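Nirer – Suplementação e Saúde Desportiva
Recrutamento de participantes

Procuram-se praticantes de musculação para estudo sobre creatina e alimentação

A Nirer está a recrutar adultos que treinem com pesos de forma regular para um estudo sobre a toma diária de creatina mono-hidratada. O estudo compara dois horários de toma (de manhã, com o pequeno-almoço, ou logo a seguir ao treino) e regista a força, o peso corporal e o apetite. São 84 vagas. No estudo anterior recebemos 137 inscrições, pelo que convém responder cedo.

Quem pode participar

Homens e mulheres entre os 18 e os 45 anos, com pelo menos um ano de treino de força e três sessões por semana. É preciso viver a uma distância que permita vir ao nosso centro nos dias marcados.

Não podem participar pessoas com doença renal ou hepática, grávidas ou a amamentar, nem quem tenha usado esteroides anabolizantes, pró-hormonas ou hormona de crescimento nos últimos dois anos. Quem toma creatina neste momento pode inscrever-se, mas terá de parar 29 dias antes da primeira avaliação. Outros suplementos, como proteína de soro ou cafeína, são permitidos desde que a dose se mantenha igual até ao fim.

O que se pede

– Duas visitas ao centro, uma no início e outra no fim, cada uma com análises ao sangue, pesagem e testes de agachamento e supino.
– Toma diária do produto fornecido, em saquetas de dose única.
– Registo de treinos e refeições na aplicação Hutico, que é gratuita e funciona em qualquer telemóvel recente.
– Uma sessão presencial de alimentação, em grupo pequeno, sobre refeições simples para quem treina. Os legumes e o peixe a vapor ocupam boa parte da sessão.
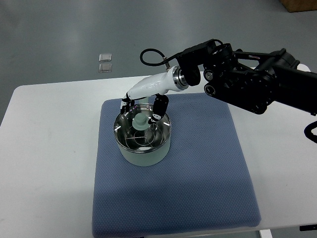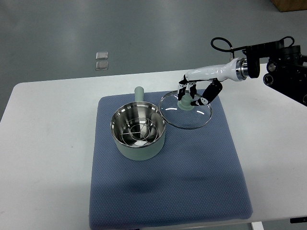
Godoy, novembro

As avaliações decorrem no centro de Godoy, no edifício Ollilov, piso 2. Há estacionamento nas traseiras e balneários com duche. Na manhã das análises deve vir em jejum; o pequeno-almoço é servido a seguir à colheita e antes dos testes de força. Traga roupa de treino e, se costuma usar, cinto e sapatilhas de agachamento. Não são permitidas camisolas de compressão nem faixas de joelho.

Compensação

As deslocações são pagas mediante apresentação do talão ou da indicação dos quilómetros. No final, cada participante recebe uma cópia das suas análises, os resultados dos testes e um plano de treino preparado pela equipa. Não há outro pagamento. Pode desistir em qualquer altura, sem dar justificação, e mantém o direito às despesas já feitas.

Dados pessoais

Os registos são guardados com um código em vez do nome. As amostras de sangue são destruídas depois da análise e não servem para mais nenhum fim.

Como se inscrever

Preencha o formulário de inscrição nesta página ou entregue-o em papel na receção do centro. Indique a idade, o peso, há quanto tempo treina e todos os suplementos e medicamentos que toma – incluindo os que só usa de vez em quando. Os candidatos selecionados são contactados por telefone para uma conversa curta antes da primeira visita.

O responsável pelo estudo é Bahman Najafi. As dúvidas sobre critérios de saúde devem ser dirigidas a ele, na receção ou por telefone, à sexta-feira a partir das 14h00.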